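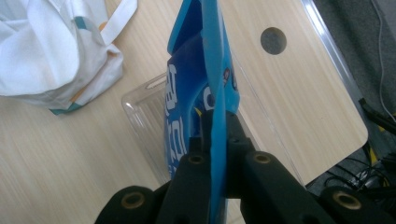
Carbohydrate planning for a football squad starts from the kick-off time and works backwards. The quantity each player needs is set by body mass, the form it takes is set by how long is left before play, and everything else (menu, shopping, who carries what) follows from those two. Food on the coach is the part most often left out of the plan. A blue plastic snack bag is one item on the kit list and one line in the record, and unless its contents have been weighed or read off the pack it can't be entered as a figure. Students should therefore treat packed snacks in the same way as plated meals: name of item, mass, carbohydrate content, time eaten.

1. Terms used in this unit

Body mass (BM) is in kilograms, taken in the morning before breakfast. Carbohydrate (CHO) is in grams and refers to available carbohydrate, so fibre is left out. Relative intake is CHO divided by BM, written g/kg. Absolute intake is the plain figure in grams. Kitchens work in absolute amounts and the literature works mostly in relative ones, and conversion errors between the two are common in coursework.

"Pre-match meal" means the last full meal before kick-off. "Top-up" means anything taken after that meal and before the warm-up. Half-time intake is recorded separately and doesn't count towards either.

2. Why the match demands it

A football match is long, with many short efforts at high speed separated by walking and jogging. Muscle glycogen falls through both halves, and by the end some fibres are close to empty even where the average for the whole muscle looks acceptable. Liver glycogen falls overnight as well, which matters for early kick-offs. The pre-match meal mainly restores the liver store. Muscle stores depend more on what was eaten the day before, and a large breakfast will not make good a poor day.

Position changes the demand. Wide players and central midfielders usually cover more ground at speed than central defenders. Goalkeepers need much less and should not be put on the outfield plan.

3. Worked case: Rocha

Rocha is the teaching squad used throughout the module. The case is an away match with an afternoon kick-off. Player A is a central midfielder with a body mass of 78 kg. The target for the pre-match meal is 2 g/kg.

Absolute target = 78 x 2 = 156 g CHO

Several points on that result.

(a) The target applies to the whole meal, drinks included. Fruit juice and sweetened tea are often missed when the total is added up.

(b) Cooked and dry weights differ greatly for rice, pasta and oats. State which one has been used. An answer that gives "pasta, 200 g" with no further detail will lose the mark for that line.

(c) Fat and fibre slow the emptying of the stomach. A meal that meets the target through wholemeal bread, beans and a cream sauce is correct on paper and is still likely to cause trouble in the first half. Use white rice, white bread, potatoes without skin, low-fat sauces.

(d) Protein is kept moderate. It has no part in the calculation.

Players who cannot eat the full amount at one sitting may move part of it to the top-up. The sum should be shown as two lines with a time beside each, and the combined figure checked against the target.

4. The top-up

By this stage stomach comfort limits the choice. Low-fibre, low-fat, easily chewed items are preferred: ripe bananas, white rolls with jam, rice cakes, plain cereal bars, jelly sweets. Crisps and nuts are common on team coaches and are poor choices here. Their fat content is high for the carbohydrate they supply.

A few players report light-headedness during the warm-up after taking sugar in the hour before exercise. Blood glucose can dip at the start of exercise when insulin is still raised. In most people the dip is short and has no measurable effect on performance. Where a player does report symptoms, move the top-up either earlier or into the warm-up itself, and try the new timing on a training day first.

5. Fluid

Drinks at the meal and on the journey should be logged by volume. For Rocha, the plan allows up to 400 ml with the pre-match meal and small amounts as wanted afterwards. Large volumes close to kick-off are poorly tolerated. Sodium in food helps to hold on to the fluid taken, so there is no need to remove salt from the meal.

Urine colour is a rough guide only. It is affected by vitamin tablets and by how recently the player drank, and it should not be used alone to change a plan.

6. Half-time

The interval is short and the useful part of it shorter, once treatment and team talk are taken out. Gels, drinks and chews are practical. A mouth rinse with a carbohydrate drink has been studied as an option for players who feel sick, though results for team sports are mixed. Record what was swallowed. What was handed out is a different column.

7. The record sheet

Each row is one player and one eating occasion. The columns are player code, BM, time, item, mass or volume, CHO (g), running total (g), running total (g/kg). Blank cells are read as missing data and not as zero. If a player ate nothing, write 0.

The Grusodow food table is to be used for all values in this module so that answers can be compared. Where an item isn't in the table, use the pack value and mark it P. Where neither exists, mark it E for estimate and state the method. Last year's sheets contained a large number of E entries that could have been P entries, mostly because wrappers were thrown away before the mass had been noted.

Sandamali Dewan has prepared a spreadsheet version. It fills in the last two columns but does not check the units of body mass, and a value entered in pounds will pass through without a warning.

8. Common errors in submitted work

- Using g/kg for one meal and comparing it with a daily target.
- Applying the same absolute amount to every player. With 17 outfield players in the Rocha file the range of body mass is wide, and a single figure suits few of them.
- Counting the top-up twice, once as food and once under "journey".
- Giving energy in kilocalories where grams of CHO were asked for.
- Changing the menu on match day. New foods belong in the training week.

9. Task for the seminar

Take Players B, D and G from the Rocha file. For each, calculate the absolute CHO target for the pre-match meal, write a menu that meets it within the tolerance given on the cover sheet, and plan a top-up for a two-hour coach journey. Player D does not eat wheat. Player G has reported stomach cramps in two recent matches; say what you would change first and how you would test the change. Show all conversions - answers without working will be returned.

Reading: chapter on intermittent exercise in the module text, and the Zemimis case notes, part one only. Part two covers congested fixtures and is held over until after the break.

Thu 25 March
Loredana Fontana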